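Conach School Building – Walk-Through Checklist, August
Filled in by Solomiia Yatsenko

I did the walk the same way as last year, starting at the front gate and going clockwise, with the old form on my clipboard and a flashlight that needed new batteries by the time I got to the coal room. I've kept the headings from the old form even where they don't fit anymore (there's been no stove in the junior room since before my time, but the line for it is still there, so I filled it in!).

OUTSIDE

Front gate and wall – OK
Gate swings and latches. The wall is fine along the road side. The cap stone nearest the bus stop rocks a little if you lean on it, and children do lean on it.

Steps to the main door – NEEDS WORK
The second step is worn into a dip you could eat soup out of. It's lovely, and I know it's from all those years of boots, but it holds water. I'd like it dressed with a grit strip before the frost. Please don't let anyone pour concrete over it.

Date stone and name plaque – OK
Still readable from the path. The bolts on the plaque are rusty but tight.

Gutters and downspouts – NEEDS WORK
Grass growing in the north gutter again. The downspout by the girls' porch has come away from its bracket, and I tied it back with wire for now.

Roof slates, from the ground – WATCH
2 slipped, both on the Flaltano Road side. I couldn't see daylight from inside, so I don't think they've opened a gap yet.

INSIDE

Main door and porch – OK
Opens outward, closes by itself, nothing stacked behind it. Thank you to whoever finally moved the benches.

Senior room, floor – WATCH
The boards are sound except for the soft patch under the east window. It gives a bit more than it did last year – I put my heel on it and didn't like it. No desks over it until a carpenter has had a look underneath.

Senior room, windows – NEEDS WORK
Five sash cords gone. Those windows are marked with tape and should stay shut. I'd love to see them roped again and not just screwed closed, as that room gets stuffy by noon.
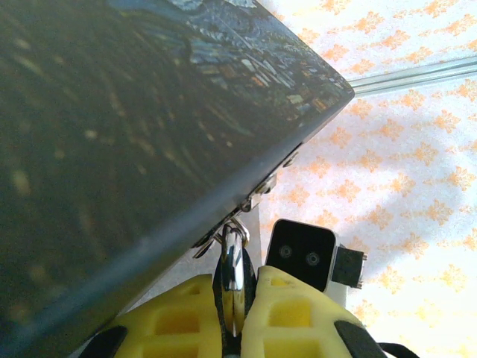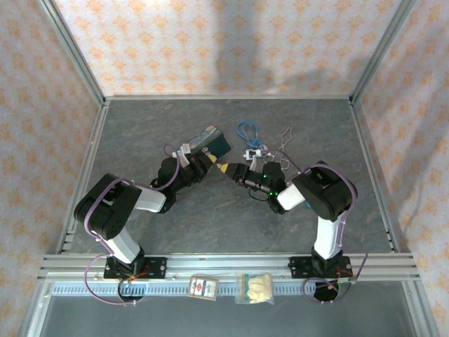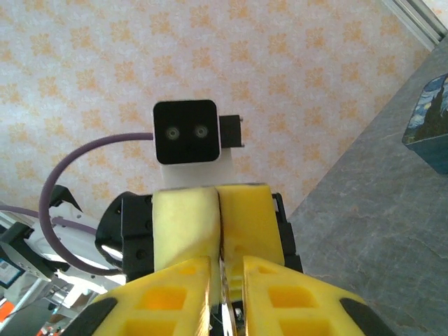
Dark corner with the city pattern (first), the wallpapered bay with its marbled tabletop (second), yellow fingers up close (third).

Junior room, stove – NOT APPLICABLE
See my note at the top. The flue is capped and the hearth is swept.

Junior room, lights and outlets – OK
All lights working. One cover plate by the blackboard was cracked, so I swapped it from the box of spares.

Display case with the roll books – WATCH
The glass is fine and the lock works. Entry 1651 in the big admissions register is on a page that's pulling loose from the binding, so I've laid it flat and put a card in. Please ask me before turning it. The Ostapchuk family are coming to look up their grandmother and I'd rather do the page turning myself.

Smoke alarms – OK
Pressed every button. Very loud in an empty hallway.

Fire extinguishers – NEEDS WORK
Both are in place with pins in, but the tag on the hallway one is past its date. Odano does the servicing and I've left them a message.

Attic hatch and ladder – OK
Ladder locks properly. I went up far enough to shine a light along the rafters and saw old nests and one slate pencil, which I brought down for the case.

Coal room – WATCH
Dry floor, some flaking whitewash. The light switch is stiff and I don't trust it, so it's on the electrician's list. Use a flashlight till then.

TO DO BEFORE THE CHILDREN ARE BACK

Grit strip on the second step
Downspout bracket
Extinguisher tag
Carpenter for the soft patch
Coal room switch

The sash cords and slates can go on the fall list if money is short. I still have the key to the side door, and the spare is on the hook in the porch.

S. Yatsenko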